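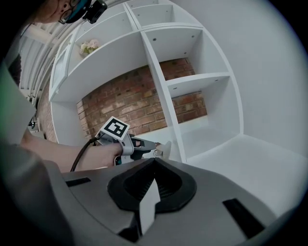
White cubby shelving with an open back, set against a red brick wall, with artificial flowers in one of the upper cubbies.

News > Press Releases > Storage and Shelving

About Newsroom Workshops Contact

Nikzad Questions the Case for Open Cubby Shelving as It Publishes Its First Storage Review

Home storage consultancy says buyers should measure their belongings before believing the catalog

40 shares | 2 comments

March 8, 2026 – Nikzad, a home storage consultancy, today released its first review of open cubby shelving. The review asks whether the tall white units now sold for living rooms, entryways, and home offices do what shoppers are told they do. Its answer is a guarded one. They hold things. Whether they make a room tidier is a claim the firm was unable to back up.

The review draws on 3,252 written responses from Nikzad clients, collected through November, together with the firm's own notes from client homes and its workshop. Of those clients, 416 said they had bought an open cubby unit and later added boxes, baskets, or doors to hide what was on it.

"That's a lot of people paying for an open shelf and then paying again to close it," said Harriet Haddad, who wrote the review. "I'd like to hear a manufacturer explain why the second purchase never shows up in the price of the first. We asked. We got brochures."

The different-sizes question

Much of the review deals with units whose openings come in different sizes, a style usually sold as flexible. Haddad is doubtful. A wide opening on one side and narrower compartments on the other looks good in a showroom, she writes, where the person filling it gets to choose every object. At home the objects are already chosen. Binders are the height they are. So is the blender.

Clients with mixed-size units reported that the wide section filled up first and became the place where everything landed. The narrow compartments were more likely to be described as "for decoration," a phrase the review treats with some suspicion. A small bunch of artificial flowers in an upper cubby is perfectly pleasant, and Nikzad has no quarrel with it. The firm does suggest that shoppers figure out how many cubbies they expect to use that way, and then ask whether they needed a unit that large.

Open backs

The review is kinder to shelving without a back panel, within limits. Where the wall behind is worth looking at, such as bare brick, an open back lets it show and keeps a big white unit from feeling like a slab. Clients also liked being able to reach an outlet.

Against this, things fall off the back. Picture books, envelopes, and charging cables were named most often. Nikzad also takes issue with the common sales line that an open-backed unit is "just as rigid" as one with a panel. The firm has seen no test results that support this as a general statement, and it asks anyone who has them to send them in. Until then it recommends fixing any tall unit to the wall, with hardware suited to that wall. Brick and drywall take different anchors, and the packet that comes in the carton may be right for neither.

Visible screw holes

One short section covers the dark screw holes that show on white panels. Sellers tend to call these a small cosmetic matter and offer stick-on covers. Haddad reports that covers came up in client responses mainly as something found later in the vacuum cleaner. Her advice is to look at an assembled unit from sitting height before buying, where the undersides of the upper shelves are easiest to see, and decide then whether the holes are going to be annoying.

"I don't think they matter very much," Haddad said. "I also don't think they should be missing from every catalog picture."

A second opinion

Nikzad asked Nathalie Geerts, an independent cabinetmaker, to read the review before release. Geerts agreed with most of it but felt the firm was too hard on decoration.

"People like looking at their shelves. That counts as use," Geerts said. "Where I'm with Harriet is on the word modular. If I have to take half of it apart to move one shelf, please don't call it modular."

Her comments are printed in full at the end of the review, including two points on which she and Haddad still disagree.

What Nikzad suggests instead

The firm stops short of telling anyone to avoid open shelving. Its suggestions are plain ones:

Measure the tallest and the widest thing that has to fit. Do it before going to the store.

Pile up everything meant for the unit on the floor. If a good part of it could leave the house, start there.

Look for a stated weight limit per shelf. A total for the whole unit is of little help when all the books are going in one place.

Leave the baskets in the store. Live with the shelves for a while first.

Nikzad receives no payment from furniture makers or retailers for its reviews and does not sell shelving.

Availability

The review is free to clients and can be requested by anyone else through the Nikzad office. Printed copies will be at the firm's spring workshops. A follow-up on storage benches is being prepared, and Haddad says she is not optimistic about those either.

Media contact
Harriet Haddad, Nikzad

Newsroom Workshops Contact Back to Press Releases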